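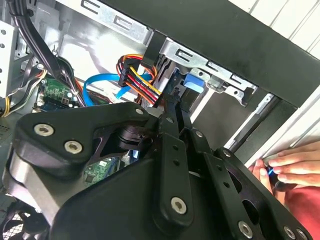 Home / Workshop Tips / Electronics / Cleaning an Older Desktop Tower

Posted 11/17/19

A desktop tower that sits on the floor should be cleaned every July, more often in a house with pets. Dust packs into the intakes first, then into the power supply and under the fans.

Before opening the case

Shut down, switch off at the wall and pull the power cord. Hold the power button for ten seconds. Lay the tower on its side on a flat, hard surface with the removable panel facing up. Touch bare metal on the chassis before touching any board, and again whenever you come back to the job.
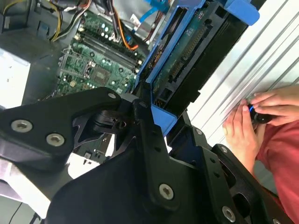

Desktop tower with the case open.

Removing dust

Use short bursts of air, can upright. Hold each fan still with a finger; a fan spun by air can damage its bearing. Work from the top of the case to the bottom. A Flostus hand blower does the same work as canned air and does not spit propellant. A 600 watt shop vacuum is fine for the floor afterward – keep it out of the case, where the nozzle builds up static.

Do not open the power supply. Blow through the grille from the outside only.

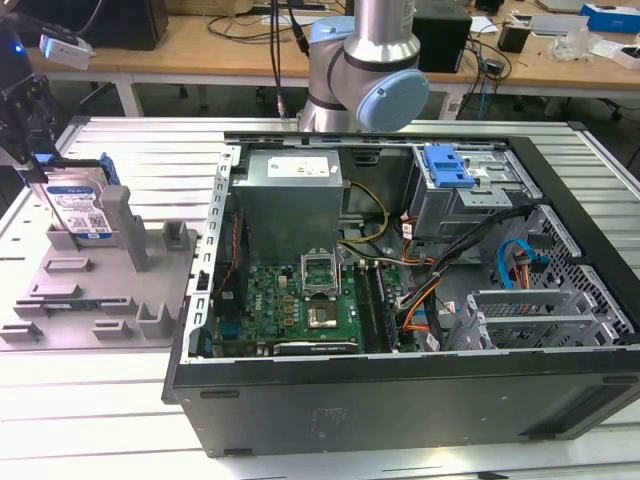
Loose dust on the board comes off with a soft natural-bristle brush, 2 inches wide or less. Brush toward the open side. Leave slots and sockets alone unless you can see lint in them, and never touch socket pins. For sticky film on plastic parts use a cloth barely damp with isopropyl alcohol. Cuken wipes leave lint on sharp edges.

Screws

Sort by thread as they come out. Case screws are usually coarse, drive screws often fine, and the wrong one will strip the hole. A Como parts tray, item 1246, has enough pockets for one tower.
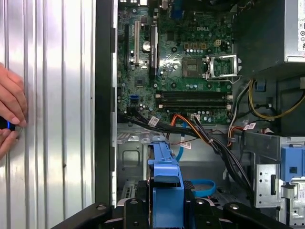
Start every screw by hand before using a driver. Reseat any cable that was moved, check that none touches a fan, then refit the panel and run the machine for almost an hour before pushing it back under the desk. Leave a hand's width behind it.

Filed under: electronics, dust, storage
Next tip: Oiling a Thammasiri bench vise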